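Ternbridge Handling Project -- progress report for August
To: Genji Matsuda, Gelard Fund

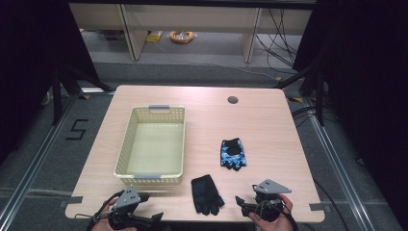 Hi Genji, I promised you a proper write-up of the open day and this is it, along with where the rest of the money and time went this month. I'm still a bit tired from it, so forgive the rambling!

We opened the doors at 10 a.m. and had people through until mid-afternoon. The Nulthorpe folks came in a van, and Villanueva sent two of their line supervisors, which I was really pleased about after all that back and forth in the spring. Juniper Lyons ran the demonstrations and I did the talking (you know how I am). The task was the sorting one from our work plan: pick up a glove with the hand-held grippers, put it in the basket, take it out again, then swap to a different kind of glove. Soft things are still the hard part for us. A full-finger glove and a fingerless one fold in completely different ways when the jaws close on them, and the visitors got that as soon as they had a go themselves.

And they all wanted a go! I'd planned on short turns and ended up letting people stay as long as they liked, so the afternoon talk started late. One of the Villanueva supervisors asked whether the handles could be lighter, because her wrists were sore after a few minutes. Juniper had been saying the same thing for weeks -- I've moved it up the list.

Now the recording work. We reached 300 usable demonstrations the week before the open day, which is the number we gave you for this quarter, and the glove task makes up most of them. I'd like more with the glove starting at an awkward angle. We have plenty where it's lying nice and flat, and the trained version does fine on those and then gets lost when a finger is tucked under.

Two things slipped. The report on cable wear isn't done (my fault, it's half written), and the second table setup is waiting on parts. I expect both in September.

On spending, we're under on travel and a little over on cables and connectors. The open day itself cost very little, mostly lunch and parking. I'll send the spreadsheet separately once the last receipts come in.

One question for you: Nulthorpe would like to come back for a full day and bring some of their own packaging to try. I'd love to say yes, but it would take Juniper off recording for that day and the day before. Are you okay with that? They're hoping for an answer before the end of the month.

Thanks again for all the support, and come see us soon!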